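Putcombe Shared Workshop - Small Projects Fund
Progress report, the gripper build
For: Atif Rizvi

Hello Atif,

You asked for two pages and no jargon, so I'll do my best on both. This covers everything from the first parts order up to the end of May, and I've put the money bit near the bottom where you can find it again.

When I last wrote we had one gripper that opened and a second that sort of opened. The second one is now fine. The trouble was a linkage arm I'd printed the wrong way up on the bed, so it flexed every time the jaws closed and the fingertips came together skewed. Bongani Ndlovu spotted it in about ten seconds after I'd spent two evenings blaming the servo. I reprinted the arm, swapped the pivot pins while I had it apart, and it's been going ever since. I have kept the old arm on my desk as a punishment.

The fingertips took longer than anything else. My first lot were smooth, because smooth was easy to print, and they were hopeless on anything round. Lemons shot out sideways. We went through a good few versions in the Treltard filament (the soft one, which strings like mad if you print it at the speed it says on the box) and settled on a ribbed pad. They do wear at the top edge, so I print them in batches now and change them before they get bad. If you're wondering why there's a line in the spending for filament that's bigger than I said it would be, that's why, sorry!

I've moved the fruit practice home for the time being. The big bench at Putcombe is booked solid by the furniture lot until they finish their chairs, and I found I was losing half of each session just packing the kit in and out of the car. At home I can leave it all set up, put in an hour before tea and pick up again afterwards. It also means the fruit gets eaten, which it never did at the workshop.

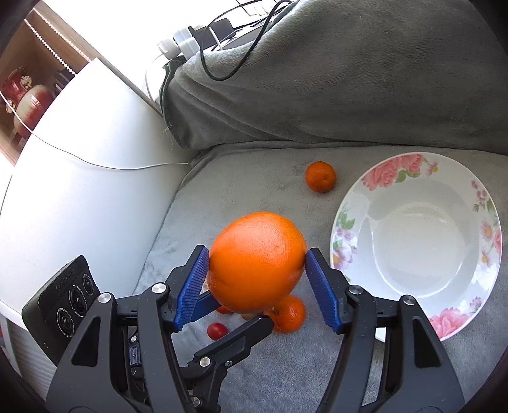

The routine is simple enough. I pick something up, carry it across, put it down, and then do it again with something else. Each go is one recording, and I'm up to 400 of them. The target in the application was 1024, which I'll admit I chose because it was a nice round number if you're me. I still think we'll get there, but it'll be later in the summer than I said. A fair few of the early ones have had to go in the bin as well, mostly from when I had the camera mount done up too loosely and the whole view drooped a bit further with every grab. I don't count those in the total.

Small things are harder than big things. I expected it to be the other way round! A big orange gives you plenty to get hold of and you can be a bit off centre and get away with it. With a cherry tomato you're either right or you're chasing it across the blanket. I've squashed a few. Bongani wants to put a spring in the trigger so there's some give before the jaws really bite, and he's drawn up a version that looks sensible to me. We'll try it on the left-hand gripper first and leave the right alone, so there's always one working.

The software is in two halves. The recording half, which we've been calling Alar, does what it should. It starts, it stops, it saves the file, and it no longer falls over when the disk is nearly full. The other half, Gauthier, is meant to line up the recordings from both grippers so they share the same clock, and that one is still giving me grief. It drifts. Over a short clip you'd never notice, but over a long one the left hand is letting go before the right hand has got there. I think the fault is in how I'm stamping the times, and I've set aside most of the next month for it.

Money, then. There's around £100 left from the grant. I'd like to keep that for spare pins, more of the soft filament and one replacement servo, because the one in the second gripper has started to whine. I don't need to ask for anything extra. All the receipts are in the blue folder in the workshop office, apart from the greengrocer ones, which I've been paying for myself as it didn't seem right to charge you for my lunch.

What's next, in the order I'll be doing it: the sprung trigger, the timing fault in Gauthier, and then back to recording in earnest once the bench is free. I'd also like to do a short evening at Putcombe where people can have a go with the grippers, if you're happy for us to use the back room. Bongani says he'll bring a bag of plums.

Give me a ring if any of this doesn't make sense - after six in the evening is best.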